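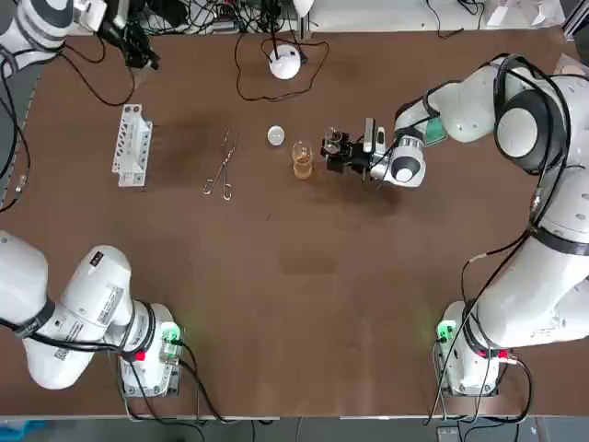
About Firner

Firner began as a water testing counter at the back of a hardware store. Marisa Zanetti had been teaching high school chemistry for a good many years, and every spring, when the wells around here turn cloudy, people would stop her in the parking lot and ask whether their water was all right to drink. She got into the habit of carrying sample bottles in her car. When the owner of the hardware store offered her a sink and a bit of counter, she took it, and the first Firner customers were mostly folks who had come in for furnace filters and left with a bottle and a set of instructions written out by hand.

We have moved since then (we have more than one sink now!) but the work is much the same. People bring us water from wells, springs, ponds, rain barrels and old farm cisterns, and we tell them what is in it. We test for hardness, iron, nitrate, lead and bacteria, along with a longer list you can ask for at the front desk. Last year 1542 bottles came through our door, and somebody here talked to the person behind every one of them, usually by phone and quite often for longer than either of us had planned.

That conversation is the part we care about most. A page of numbers can be a frightening thing to get in the mail, especially if you have a new baby in the house or have just signed the papers on your first home. So we call. We go down the page with you line by line, and if something needs fixing we'll talk over the choices. We don't sell filters or softeners and we never have, so you won't get a sales pitch at the end of it.

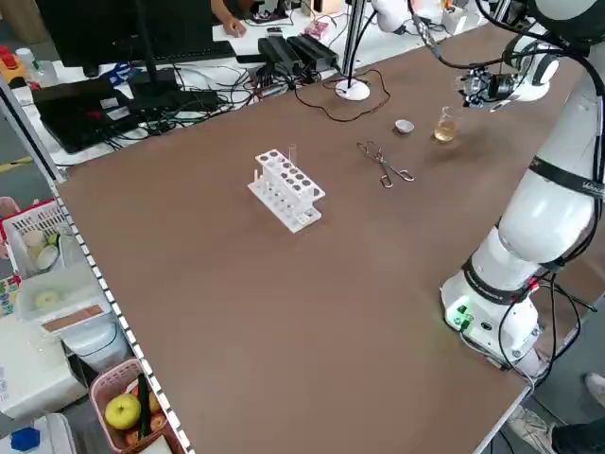 Our school program grew out of Marisa's old classroom, and it's probably what we are best known for outside the county. We call it Bomemik, a name made up by her very first group of students, who have never agreed on what it stands for. Each fall a class picks a creek or a pond, visits it through the year, and keeps a notebook on how it changes. More than 700 students have taken part so far, and a few of them have come back to work for us, which makes us feel both proud and rather old. There is no charge to the school, and we bring the boots.

Then there is Perix, our newsletter, which comes out in April and again in October. It carries well care reminders, a long letter from Marisa, questions from readers, and a recipe, for reasons that go back to a very good rhubarb cake. It goes out to 2000 households, and you can pick up a paper copy at the library if you'd like to read one before you sign up.

You'll find us on Ghauri Street, in the old feed store with the green awning. The door opens at 8 in the morning and bottles are free to take home. Please bring bacteria samples in before noon on the day you fill them, and keep them in a cooler on the way over. If the stairs are a trouble, ring the bell at the side door and one of us will come out to you. Parking is behind the building, next to the bakery, and they don't mind if you use their spaces as long as you leave them a couple at lunchtime.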